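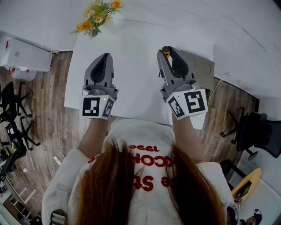

Figure 9.1 Hand-held grippers in use at a table. The gripper on the right holds the edge of a flat square plate. Each gripper carries a coded marker cube at its base.

Contents | Previous chapter | Next chapter | Glossary | Index

Chapter 9
Good Practice in Hand-Held Demonstration Work

9.1 Scope of the chapter

The earlier chapters dealt with machines that move under their own power, and with the guards, stops and marked zones that such machines require. The present chapter turns to work in which a person carries the gripper. The operator performs a task by hand, the movement of the gripper is recorded, and the record is later used to prepare a robot for the same task. No powered arm need be present, and many of the rules in Chapters 6 to 8 do not apply directly.

Students sometimes conclude that hand-held work needs no rules of its own. The experience of most sites is otherwise. The hazards are those of ordinary bench work: strain, trips, pinched fingers and dropped objects. Alongside them stands a second class of fault which harms no one on the day but spoils the record. A marker that has shifted on its mount, or a sleeve that hides it for part of a movement, may pass unnoticed until the recordings are reviewed. Good practice must address both.

The terms used are those of Chapter 2. "Operator" means the person holding the grippers. "Supervisor" means the person who has authority to stop a session. "Episode" means one complete performance of a task, from the agreed starting position to the agreed finish.

9.2 Sources of rules

Three kinds of document govern this work. General law on health and safety at work applies to every operator, whatever the task. Published standards for robots and robotic devices apply where the same room also contains powered equipment. Site rules cover the remainder, and in practice they are what the operator reads.

Site rules should be short. When Do-yoon Bang reviewed the written procedures at the Jornholm training workshop, the combined text ran to 407 numbered clauses, many of them repeated under different headings. The revised edition placed everything required of the operator on 2 sheets and moved the rest to a supervisor's manual. The Jornholm sheets are reproduced at the end of this chapter and are referred to throughout.

9.3 The operator and the table

The height of the table has more effect on comfort than any other single choice. An operator using two grippers tends to lean forward over the work, as in Figure 9.1, and a lean that is harmless for one episode becomes tiring over a morning. The table should be set for the person who will use it. Where it cannot be adjusted, the supervisor should plan shorter spells and more frequent changes of operator.

Long hair should be tied back before the grippers are picked up. Sleeves should end clear of the marker cubes. Rings and loose bracelets are removed. These points are checked at the start of each spell, including after meal breaks.

Only objects named on the task sheet, together with any agreed background items, should be on the table. Background items are often left in place on purpose, so that the records do not all show the same bare surface. They should be written down, and they should stay where they are until the set of episodes is complete.

Large flat objects deserve particular care. A plate that projects past the side of the table is easy to grip but also easy to knock, and the task sheet should state whether an overhang is permitted at the start or finish of an episode.

9.4 Floors, seating and cables

The operator's attention is on the hands. The floor must therefore be made safe in advance. Chairs on castors should be kept out of the space in which the operator stands or steps. Cables that are not in use should be coiled and placed away from the feet, or preferably removed. The Britton checklist, which many training centres have adopted, gives the supervisor the duty of walking round the table before each session.

9.5 Checking the grippers and markers

Before the first episode, the operator opens and closes each gripper fully and looks at the finger pads for wear or lifting. Each marker cube is then inspected. Its faces should be clean, flat and free from scratches, and the cube should not move when pressed lightly with a thumb. A cube that moves is reported, and the gripper is taken out of use until it has been refitted and calibrated.

Case study: the Kravets trial

A packing firm, Kravets, recorded more than 280 episodes of a simple lifting task using Jelteo grippers. On review, the left and right grippers were found to drift apart in the later records. The cause was a loose fixing on one cube. The daily check had been signed on every occasion, but the form asked only whether the markers were "present". Kravets rewrote the question to ask whether each cube had been pressed and found firm.

Consider, before reading section 9.6, which other questions on a daily form might be answered truthfully by an operator who has not carried out the check intended.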